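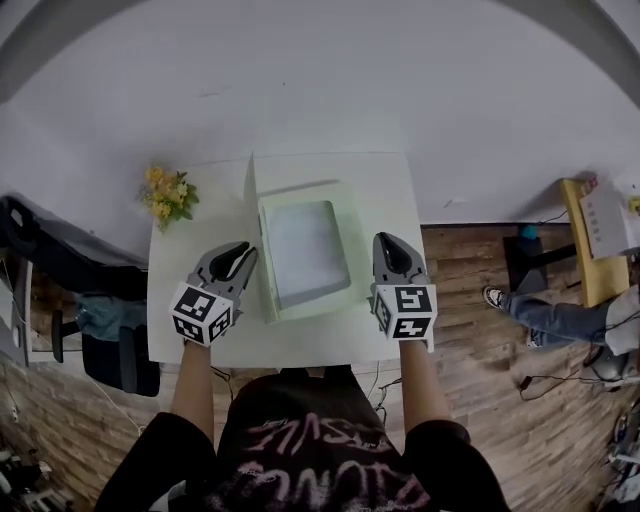
Eftychia Vlachopoulos听完我们的开题汇报以后说,暖场乐队演得好不好,观众第二天多半说不清楚,可是中间等了多久,人人都记得。她建议我们少写一点风格分析,多写一点两支乐队之间台上没有音乐的那段时间。我们的题目原来叫《小型现场演出中暖场乐队的作用》,后来改成了现在这个:

小型演出的换场安排与观众停留情况
音乐与演出管理课程 学生项目报告
组员:Yareli Tovar、Bence Fodor、Hậu Huỳnh
演出场地:Runberg音乐厅(小厅)

一、项目由来

课程要求每个小组参与组织一场真实的演出,并就其中一个环节写报告。我们组分到的是Runberg小厅一月的一场三支乐队的演出。小厅核定容量为300人,全部站席,没有固定座位,吧台在进门左手边,衣帽间在楼下。舞台不高,后面没有专门的侧台,器材只能从右边一扇双开门推进来。这扇门外面是一条走廊,走廊另一头就是观众去洗手间的路。

这个布局后来给我们带来不少麻烦,所以先写在前面。

演出顺序是Mirklow开场,Vetberg第二个上,Van Wijk压轴。Mirklow是一支铜管乐队,编制大,话筒多,鼓不用套鼓,分成小鼓和大鼓由不同的人背着打。Vetberg是蓝调三人组,一把吉他、一把贝斯、一套鼓。Van Wijk带键盘和自己的调音师。三支乐队的器材几乎没有能共用的部分,这一点我们在排顺序的时候没有想到。

二、分工

Yareli Tovar负责与乐队联系、收集技术清单和舞台图,也负责演出当晚的时间表。Bence Fodor负责台上,包括线材、话筒架、地面标记和换场时的搬运。Hậu Huỳnh负责观众部分,即问卷、入口统计和社交媒体上的留言整理。报告由三个人分头写,最后由Yareli统稿,所以各节写法不太一样。

场地方面的联系人是Botond Szekeres,他当晚同时管灯光和舞台,我们有问题都找他。

三、预算

学院给的项目经费是1000欧元,不包括乐队的演出费,演出费由场地承担。我们的钱主要花在以下几处:

铜管用的夹式话筒租赁
一块备用的多芯线缆分线盒
印问卷和海报
后台餐食和水
运送Mirklow大号和大鼓的面包车

海报原来想多贴一些,印刷店报价之后我们把尺寸改小了一号,改用单色。传单印了1000张,其中一部分放在学校食堂和图书馆门口,另一部分放在市内的唱片店和琴行。演出结束以后还有不少没有发出去,现在堆在课程的储物柜里。如果重新来一次,传单可以少印,省下来的钱应当再租一组鼓用话筒架。

四、演出前的准备

4.1 技术清单

收技术清单比我们预计的慢。Vetberg很快就发来了,一页纸,写得很清楚。Van Wijk发来的是上一轮巡演的版本,上面还有一位已经不参加这次演出的小提琴手,Yareli为此打了两次电话才确认要不要留那一路。Mirklow没有现成的清单,他们平时在街上和广场上演得多,基本不用扩音。Bence去看了他们的一次排练,回来自己画了舞台图,再发给他们修改。

Mirklow的人在排练的时候会走动,小号和长号经常换位置。固定的话筒架对他们不合适,所以我们才去租夹式话筒。大号没有用夹式,用的是从上方对着喇叭口的一支动圈话筒,架子压了沙袋。

4.2 通道表

小厅的调音台通道够用,但舞台接线盒的口不够三支乐队同时插着。我们的做法是把Mirklow和Van Wijk的线分别接到两个盒子上,Vetberg用其中一个盒子上空出来的口。这样换场的时候台上只需要换话筒和架子,不需要重新走长线。

Bence把每一路都贴了彩色胶带,一支乐队一种颜色。胶带贴在线的两头,也贴在通道表上对应的那一行。开始时Mirklow用黄色,Van Wijk用橙色,灯一暗就分不出来了,彩排当天换成了白色和蓝色,Vetberg保持红色不变。

4.3 试音

试音按照演出的倒序进行,Van Wijk最先,Mirklow最后。这是小型演出通常的做法,最后试音的乐队可以把东西留在台上,直接开场。

Van Wijk试音超时了,主要是返送的问题,键盘手一直听不清自己。Vetberg因此晚开始,不过他们很快就试完了。轮到Mirklow时离开门已经很近,他们只来得及完整走了一首曲子,第二首走到一半就停了。Botond Szekeres让我们把开门推迟,我们没有同意,因为门外已经有人在排队,天气又冷。现在看来应该听他的。Mirklow开场前两首小号声音偏大,长号基本听不到,原因就在这里。

五、当晚的情况

5.1 Mirklow

Mirklow上台时厅里还没有站满,靠近舞台的一块地方空着,人都在吧台那一侧。第一首曲子结束以后,吹苏萨号的乐手从台上走下来,边吹边往吧台方向走,另外几个人跟着他。这件事没有写在任何表上。Hậu当时在入口处发问卷,据她看,人群就是在这个时候开始往前移动的。等他们回到台上,前面的空地已经站上了人。

从音响角度看,这段时间返送里出现了几次啸叫,因为夹式话筒跟着人走到了主音箱前面。调音师把那几路推了下来,靠乐器本身的声音撑过去。厅不大,效果没有问题,后排听得到。

Mirklow演完以后观众要求返场。时间表里暖场乐队没有返场,Yareli看了一下钟,让他们加了一首短的。

5.2 第一次换场

第一次换场用了13分钟,计划里给的时间比这个长,所以实际上把返场用掉的时间补回来了一部分。比较顺利的原因有几条。Vetberg人少,他们的鼓事先装在一块带轮子的台板上,停在走廊里,推上来以后只要锁轮子、插话筒。Mirklow的人自己拿着乐器下台,不占人手。剩下要收的就是夹式话筒和大号的架子。

出过一个小问题:有一支夹式话筒还夹在长号上,跟着乐手去了后台。Bence数收纳盒的时候发现少了一支,跑到后台找了回来。以后应当在下台的门口放一张桌子,乐手经过的时候把话筒取下来。

5.3 Vetberg

Vetberg的演出从技术上讲没有什么可以记录的,声音从第一首就是对的。吉他手中途断了一根弦,换了一把备用琴继续演,贝斯和鼓没有停。他们在最后一首请了Mirklow的小号手上来,这也是临时决定的。小号手没有话筒,用的是吉他手的人声话筒。

我们在厅里听到几位观众说没想到铜管和蓝调能这么接得上。问卷里也有类似的回答,见第六节。

5.4 第二次换场

第二次换场超出了计划。问题主要有三个,按发生的先后写在下面。

先是走廊堵了。Vetberg一下台,很多观众同时去洗手间,队伍排到了双开门前面,鼓的台板推不出去。我们等了一阵子,后来Botond过来请大家靠墙站,才让出一条路。

然后是Van Wijk的键盘电源。他们的键盘架上自带一个插线板,试音的时候接的是舞台左侧的电,换场时有人把它接到了右侧。右侧那一路和灯光在一起,一通电键盘里就有嗡声。查原因花了很久,因为大家一开始都以为是音频线的问题,换了线,又换了DI盒,最后才想到电。

再就是返送的设置。Van Wijk的调音师试音时存了场景,但之后在同一个位置上又存了一次,把前面的覆盖了。他凭记忆重新调了一遍。

这段时间里背景音乐一直放着,灯光也给了一点变化,可是观众还是能看出台上在找毛病。有人提前走了。Hậu在入口处记录的离场人数在这段时间里比其他任何时段都多,不过这里面也包括出去抽烟后来又回来的人,我们的记录没有把两种情况分开。

5.5 Van Wijk

Van Wijk开始得晚,为了不超过场地的关门时间,他们自己砍掉了两首歌。主唱在台上为等待道了歉,之后没有再提。他们的演出本身完成得很好,声音平衡,键盘的嗡声没有再出现。厅里的人比Vetberg演的时候少,留下来的都站得比较靠前。

六、问卷

问卷放在入口和吧台,一共五个问题,都很短。最后一题是开放题,问对当晚有什么意见。回收的问卷不多,因为厅里暗,站着也不方便写字,所以我们不在这里做百分比,只把意见归类。

关于乐队。提到Mirklow的最多,大部分是正面的,常见的词是热闹、有劲、想再看一次。好几份问卷写着本来是为了Van Wijk来的,之前没有听说过Mirklow。也有一份写着铜管太响,站在前排耳朵不舒服。提到Vetberg的多数说的是最后一首的合作。

关于等待。提到第二次换场太长的有不少,没有一份提到第一次换场。有一份建议等待的时候让铜管乐队再出来走一圈。我们觉得这个建议值得认真考虑,Mirklow不需要电,也不需要舞台。

关于场地。意见集中在洗手间和衣帽间的排队,这些我们管不了,已经转给了Runberg。

七、讨论

开题的时候我们认为,换场时间的长短主要取决于台上的人手。做完以后看法有了变化。两次换场人手相同,Bence和两位同学在台上,Botond在旁边,结果差别很大。第一次顺利,靠的是鼓提前装好在台板上,也靠下台的乐队自己把乐器带走。第二次慢,慢在走廊和电源,再加几个人也不会快多少。

顺序也有影响。如果让Vetberg开场,Mirklow放在中间,那么大编制的铜管就要在换场时现夹话筒,第一次换场会变长;但是Mirklow可以从观众后面走进来开始演,台上同时收鼓,等待的感觉会少一些。这种安排我们没有试过,只能作为设想写在这里。组内对此意见不一致,Yareli觉得铜管开场把人带到台前这一点很难替代,Bence更愿意试一下放在中间。

走廊的问题可以用很简单的办法改善。在地上贴一条线,线以内不站人,换场时有一个人守在双开门外面。Botond说大厅的演出一直这样做,小厅没有做过。

电源方面,线贴了颜色,插座没有贴。以后凡是乐队自带的插线板,试音时接在哪里就在哪里贴上同样颜色的胶带,并且写进通道表。

八、不足

观众人数的统计不够细,进和出记在同一张表上,后来很难拆开。换场时间是用手机计的,从最后一个音结束算到下一支乐队的第一个音,第二次换场因为中途重新试了几下键盘,起止点有争议,所以正文里没有给出数字。问卷应当改成扫码填写,或者在散场的时候到门口亮一点的地方去发。

另外,我们只有一场演出的材料,结论只适用于这个厅和这三支乐队。下一组同学如果继续做,可以直接使用我们的通道表模板和舞台图,文件放在课程共享盘里,Mirklow的舞台图有新旧两版,请用Bence改过的那一版。

九、组员个人小结

Yareli Tovar:我在这个项目里学到最多的是打电话。邮件发出去几天没有回音的事情,电话里一两分钟就定下来了。时间表我一共改了很多版,当晚贴在后台的那一版还是有一处写错,Van Wijk的上台时间和厅门口贴的不一致,幸好没有人按错的那个时间来。下次只留一份,改了就当场把旧的撕掉。

Bence Fodor:我原来以为铜管乐队最难办,结果他们是最容易合作的,架子倒了自己扶,线缠了自己理。键盘的嗡声以后我会先查电。沙袋要多带。

Hậu Huỳnh:统计表设计得太急,开门前半小时才画出来。当晚我站在入口,整场只完整听到了Vetberg的后半段。Mirklow走下台的那一段正好从我旁边经过,大号的声音在那么近的地方听是另一回事。问卷的原件我已经按顺序装订好,需要核对的同学可以来找我拿。

附件目录
附件一 通道表(三支乐队合并版)
附件二 舞台图
附件三 当晚时间表,含手写修改
附件四 问卷样张
附件五 经费支出明细及收据复印件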